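Print this page
E-mail this page

What house rules do you use for a humanoid working in a kitchen?

Hi all, first post after a lot of lurking. We're a small shop in Tremcombe and since June we've had a two-legged robot doing dish work in a practice kitchen. Plates out of a rack, plates into a rack, wiping, opening and closing drawers, that sort of thing. I came from warehouse arms where everything lived behind a fence and the rules were pretty much written for us. Now the thing stands on its own feet and I'm supposed to write a one page sheet for the wall before our landlord's insurance person comes by on Saturday.

I've read bits of ISO 10218 and the collaborative stuff in TS 15066, but those are about industrial robots and I can't tell how much of it I should lean on for something that can fall over. My boss wants "common sense rules" and keeps telling me not to overthink it. My first draft had 9 rules and he crossed out four of them.

So what I'd like to know is:

How far away do people have to stand, and does it change when the robot is just standing there powered up? Who holds the stop button? And do you let it work near a sink with the water on? Ours has a wireless stop (a Dirarik, the cheap one) and I'm a little nervous about having only that.

Any real sheets from real walls very welcome. Thanks!!

Reply 1

Just keep everybody out of the room. Problem solved. We did a year of that and never had an incident.

If it's under 200 watts or something I don't think you even need a sheet but check with your state.

Reply 2 (marked helpful)

Oh boy, I have opinions on this one. I run the floor at a place that does the same sort of chores as you (kitchen, laundry, a bit of tidying) and we're on our third version of the wall sheet, so let me save you the first two.

Ignore the wattage thing in the reply above, please. I've never seen a rule like that and I wouldn't want to explain it to an insurance person.

On the standards: you're right that they don't fit neatly. The big problem is that on a fixed arm, cutting power is the safe thing to do. On a biped, cutting power means you've got a heavy object folding up wherever it feels like folding up. There's been standards work going on for legged machines that have to balance, so go look up where that's at, but don't wait for it. What we did was take the ISO 12100 way of doing a risk assessment (list the hazards, rate them, fix what you can, write down what's left) and do it per task. Emptying a rack gets its own page. Opening the oven gets its own page. It's boring and it took us most of a week and it's the only part our own insurer cared about. Bring that on Saturday if you've got anything like it, even in pencil.

Okay, distance. Ours is simple: fall height plus reach, taped on the floor, and you don't cross the tape while the motors are live. Standing still counts as live! We had people strolling up to it between runs because it "wasn't doing anything" and I put a stop to that fast. Measure your own robot with the arm straight out, don't copy somebody else's number. If you're in a small kitchen the tape may end up in the hallway, and then so be it, you watch from the hallway.

Stop button: one named person per session, written on the board, and that's their whole job. They don't run the laptop. They don't take phone calls. I don't know the cheap Dirarik well enough to bless it or trash it, but whatever the brand, find out what the robot does when the link drops out and test it on purpose with the robot hanging from its support. And get a second stop with a wire on it. We have a Zacharopoulos box by the door and it's ugly and I love it.

You probably want two kinds of stop as well. A soft one, where it holds its posture or squats down under control, and the hard one that kills the motors. Label them so a visitor could tell them apart - ours just say SIT and OFF in fat marker.

Then the kitchen itself, where I think most people get lazy, us included.

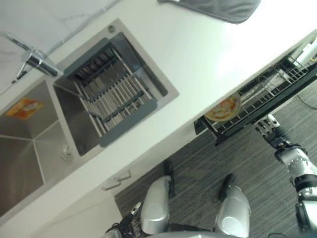

Drawers are my pet topic. An open drawer at shin or knee height is a trip hazard for you and something for the robot to catch itself on, so we have a rule that a drawer gets opened for the task and nobody steps in to "help" while a hand is inside it. If the grasp looks bad, you call it, you stop, you reset. Reaching in next to moving fingers is how you get pinched. Same deal with loose cords on the floor: route them, tape them or unplug them before the session starts. Check the carpet too, a curled edge is plenty to catch a foot.

Water: we don't run the tap with the robot at the sink unless the maker says in writing that the hands can take it. Ours doesn't say so, and so we practice dry. Anything sharp comes out of the room altogether, and glass stays out until the task page for glass is signed.

Last bit, write down the near misses. We keep a spiral notebook and the page numbers are up to 455 now (small pages, big handwriting). Most of it is silly but it's what told us to move the tape.

If your boss crosses out the stop person rule, I'd put it back.

Reply 3

Agree with most of reply 2, only thing I'd add is batteries. Put the charging spot somewhere other than the way out. We had a Delov charger right next to the only door for ages until a visitor pointed at it and I felt pretty dumb.

Also make the font big on your sheet. Mine was 9 point and you had to cross the tape to read it, lol.

Print this page
E-mail this page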